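December, evening

Did laundry after supper. Two loads, and the second one is still going while I write this. The first was all darks and I had it out by a quarter past seven.

I'm trying to get through the clothes before the trip. The Hetik bag is small and I have already promised myself I won't take the big one, so everything that goes in has to be folded the short way, sleeves in, then thirds. Igor Jurčo showed me that when we shared the apartment on the hill and I have never done it as well as he did. He could do a week of shirts during the news.

Started with the green one. It's heather green, dark, and it wrinkles if you so much as look at it. I spread it out on the white table and tried to flatten it with my hands before doing anything else. Didn't help much. I should have taken it out of the dryer sooner, but I was on the phone with Mom about the tickets.
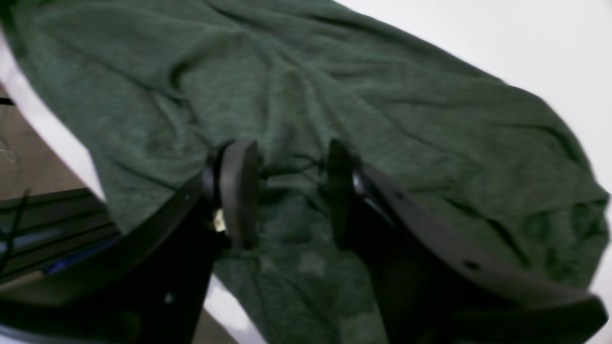
Shirts

Going: the green one, two gray, the blue long sleeve, the white one if the collar comes clean. Staying: everything with a hole in it, and the striped one from Stendum that shrank. I paid 45 for that and wore it 4 times. I looked for the receipt in the kitchen drawer and found the one for the kettle and the one for the bike lock, no shirt.

The white table is good for this, better than the bed. The bed is too soft and the folds slide around while you're working on the next one. I used to iron on a towel on that table too, before I got the board, and I might go back to it. The board squeaks and takes up the whole hallway.

A shirt off the table is another thing. Hold it up and all the cloth runs to one side, and then you have to shake it and start over. I've tried doing the fold in the air the way they do in stores and mine comes out with one shoulder lower than the other.
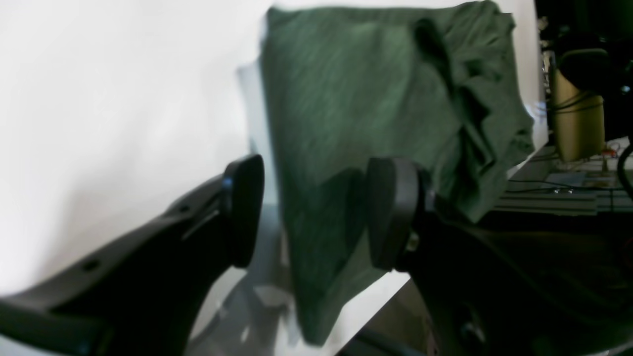
Mom says to roll everything instead. She rolled for the whole Urio trip and got two sweaters and her boots into a bag the size of mine. I rolled one gray shirt to see and it came out fat in the middle, so I unrolled it and folded it. Maybe for socks.

The bag limit is the other thing. I put the toiletries on the kitchen scale, 871 grams with the big shampoo, and the scale only goes to 1000, so the shoes will have to be a guess. I'll leave the shampoo and buy one there. Also need: phone charger, the gray scarf, a pen that works, the Flurkano drops for my eyes – those are almost out, check the pharmacy hours.

Back to the green shirt. Every time I got the bottom straight the sleeve end had gone over the side of the table and was pulling the rest after it. I thought about leaving it home. It's the only one that's warm enough for the evenings without a sweater, though, and it looks all right under the brown jacket, so it's going, wrinkles or no wrinkles.

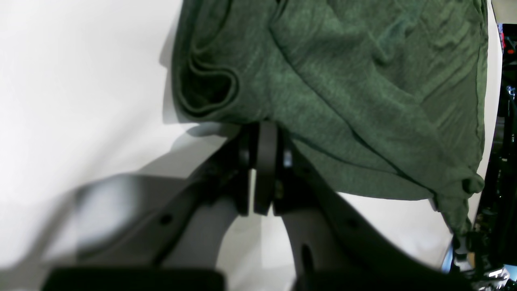 The green shirt, still not folded.

Second load has just finished, I can hear the beeping. Towels and the sheets. I'll hang the sheets over the doors and do the towels tomorrow. Need to call Igor about the key before ten – he goes to bed early now.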